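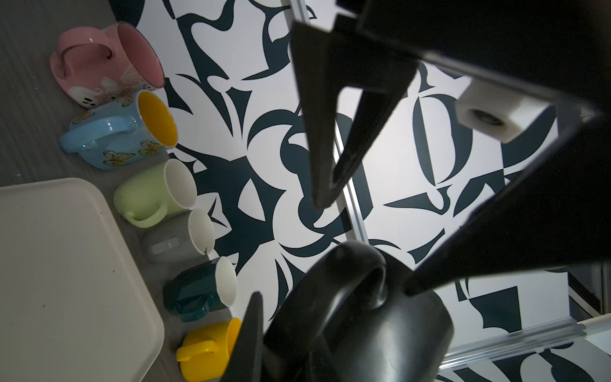 Mugs and a Tray, Idholm

Welcome to the July page of our mug gallery. We are a small household in Idholm with too many mugs and we like to write about them. The collection has 16 pieces at present, and only the coloured ones are used every day. The others live in a box on top of the cupboard, wrapped in paper from the Marnik shop, and they come out when we have guests.

We do not collect expensive things. Most of the mugs came from the Thursday market, where the man at the last table sells all his mugs for 60 pence, also the good ones. A few came by post from Saithong, which is a very small pottery and closes for the whole winter. When we ordered from them the second time we had to wait until spring, but the parcel was packed so well that everything arrived without damage.

Several readers wrote to ask how we keep so many colours together without it looking untidy. Our answer is that we do not try to match them. At first we bought only white and grey, and after one year we found that we always had the wrong mug in the hand, so it was impossible to know which tea was which. Now each person has a colour and keeps it.

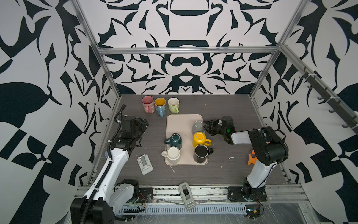

The next question is usually about storage. We had a hanging rail called Eda in the old flat, and it was pretty, but it took a lot of wall and the handles knocked together when somebody closed the door. After moving we changed to trays. A tray can be carried to the sink in one go and back again, and you can wipe it in a moment. Please choose one with a raised edge. Our first one was flat like a board and we lost two saucers from it on the stairs.

It is also good to measure the shelf before you buy. We forgot this, and our largest tray goes in only if it is turned the long way.

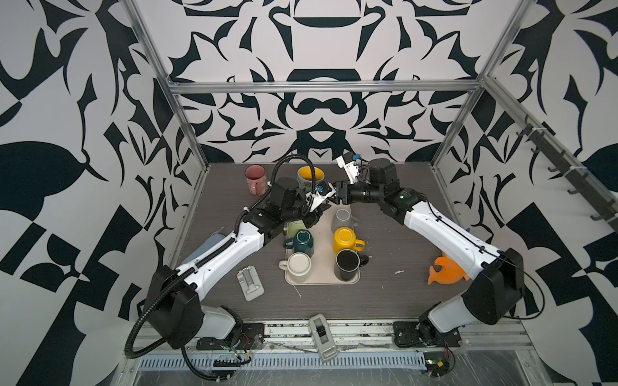 Upside down or upright is a matter on which our house does not agree. My grandmother put every cup with the opening down, against dust, and I do the same without thinking. Others say that the rim should never touch the tray. You see the result in this picture, where most of the mugs on the beige tray are upside down but the black one at the front has its opening to the top. The yellow one is turned over and keeps its handle to the right, as the black one does, and I find this a comfortable way for a right-handed person.

If you put them upside down, wash the tray as often as the mugs. For brown rings on the inside we use baking soda and a soft cloth, and we leave the soda for the length of one breakfast. Please do not use a metal sponge on printed mugs. The butterflies and other small patterns will suffer from it.
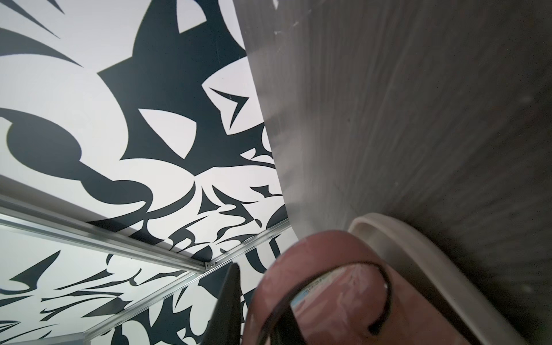

Bold black shapes on white, with the metal rails meeting at a corner bracket.

The page counter says 1,724 visits for last month's gallery, which was about teapots. Thank you for all of them. Next month we show the egg cups, and after that perhaps the soup bowls, if the shelf is ready.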